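Home | Minutes | Cell log | Contact

Quan hose cell, maintenance meeting
Gundeswood workshop, July, 2 pm

1. Minutes of last meeting
Accepted with one correction: the cable check is monthly, as Bruruvlow wrote in the service sheet.

2. Alignment of the two arms
The meeting discussed the approach of the couplings. The right arm should be taught again from the table reference, and the left arm stays as it is.
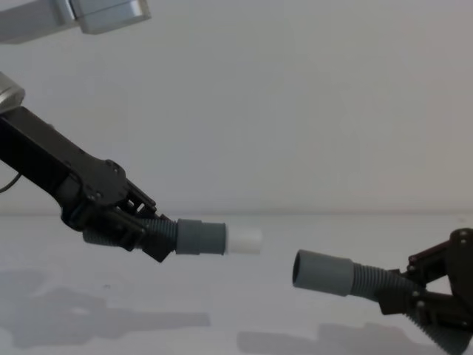
White plug on the left hose, open coupling on the right.

The limit for sideways error was agreed at 3 mm. Cuveo will be asked if a smaller value is possible.

3. Grippers
The fingertip pads must hold the ribbed part of the hose and leave the smooth cuff free.
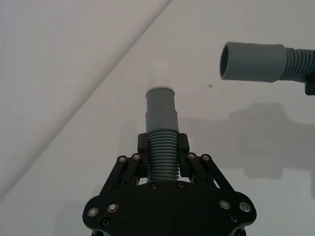

Pads are to be changed after 300 cycles until we have better experience. The pivot screws of both grippers will be checked at the same time. One set of pads is in stock, and 11 more are on order. 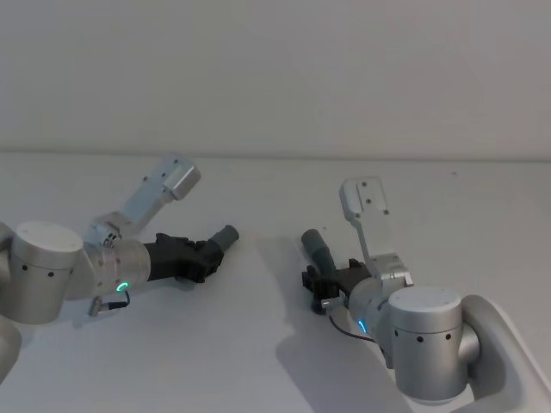
4. Cables and brackets
The cable at each wrist needs enough slack for the full turn, but it must not touch the gripper. The clamp screws of the brackets will be marked with paint.

5. Restart after a stop
If a piece is lying on the table, the operator does not start the cycle again. 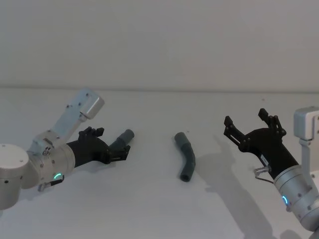
The operator first opens the free gripper, moves the arm back by hand control and takes the piece away. This text will be added to the work instruction.

6. Any other business
None. Next meeting in August, same room.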